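## Robotics club: the sink challenge is on!

What a term it's been for the Bumton robotics club. After a spring of picking up blocks and putting them down again (we were all heartily sick of blocks by April), the members voted for a proper household job, and the one that won was cleaning a bathroom sink. All 11 of them have had a hand in it, and the humanoid now has a cloth in its grip and a basin to aim for! 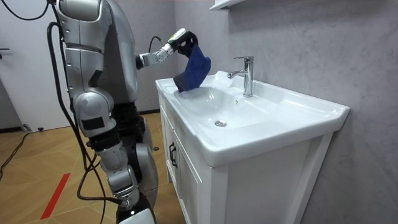
*Cloth in hand at the left end of the basin.*

Cloth is much harder than blocks, as the group has been finding out. It folds, it slips, it changes shape every time you pick it up, and the arm has to come in over the rim without knocking the tap. The Weson team within the club has been working on the grip, while the Brekeck team looks after the wiping path – there's a friendly rivalry, and some very long messages in the group chat.

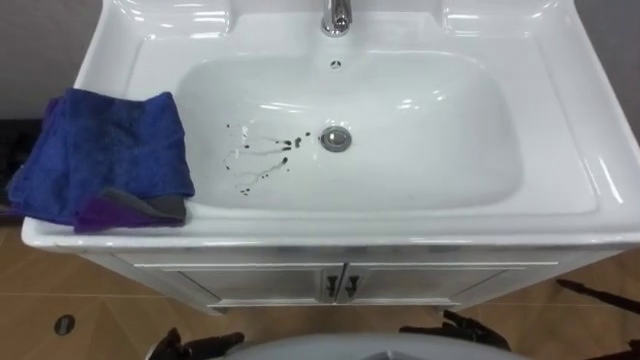 *Dark spots to the left of the drain, and the blue towel on the rim.*

Scoring follows the club's own rules: marks for spots removed, marks lost for bumping the sink, and 12 minutes on the clock. The best practice score so far is 82, and both teams are quite sure they can beat it. Come and cheer them on at the open afternoon on June 25, 2023. Families very welcome, and there will be cake!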